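Packing for a long trip with one small bag

3 min read

Quick one tonight, bag still half open on the floor. I leave early and I've rewritten the list so many times I can't read my own handwriting.

The plan: ferry from Bramwell, a few nights in Indomen, then up to Skinivport until the money or the socks run out. One bag. 58 liters, which sounds huge until you put boots in it.

Last time I took way too much. Two pairs of jeans, a hardback, a hair dryer (why). Carried it all up the harbor steps and swore never again. So this year everything comes out of the closet, gets looked at, and most of it goes right back in. 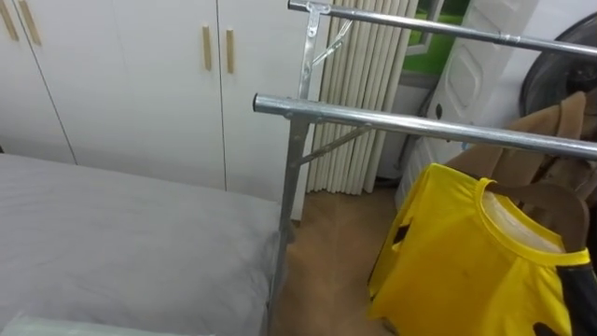
What made the cut

3 t-shirts. One sweater, the ugly warm one. Rain jacket. Leggings that double as pajamas. Wool socks, more than I'd like to admit. Swimsuit, becuase there's a hot pool in Indomen and I missed it last time.

One bright thing. I always pack one bright thing. Every photo from my last trip is me in gray in front of gray water, and my mom asked if I'd been sick.
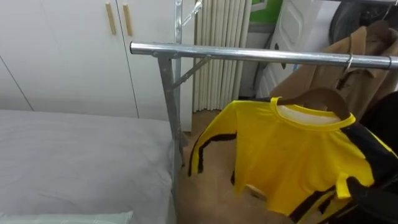 Bramwell, April 2025

OK, made it this far. Typing on the ferry dock with cold thumbs. Bag weighed fine at the counter, no extra fee, lady didn't even look up. Ticket was 50 more than the website said. Something about a fuel charge. Paid it, grumbled, bought a bun.

Forgot already: nail clippers, the good pen, the charger for my headphones. So it's wave noises for me.

The thing I'm most glad I brought is the Brosis blanket. Thin, folds down to nothing, bought it on sale and felt dumb about it for a year. The waiting room here has one heater and it's by the vending machine. I am not by the vending machine.

Also left the bed made, so future me comes home to somthing nice. Cheap trick, always works.

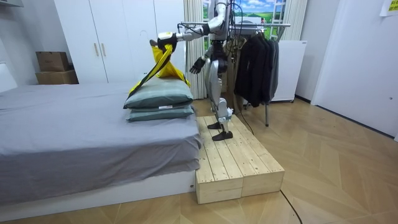 Yellow over the pillows.

Money stuff, since people always ask. Budget for the whole thing is 1,874, ferry included. Food will be bread and soup, mostly. Hostel in Indomen has a kitchen. Skinivport I haven't booked past the first night, which my sister thinks is insane. Maybe. Last time I booked everything and then it rained and I was stuck paying for a cabin I couldn't walk to.

Will post again when there's wifi. Boat's boarding. Where did I put my ticket

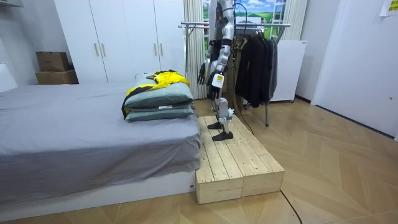

Bedroom, by the foot of the bed.

Comments

Take the left side of the ferry!! Less wind and you see the lighthouse.

How did you get boots in there? Mine take up half the bag.

Wear the boots, pack the sneakers. Been doing it for years.

Did you find the ticket?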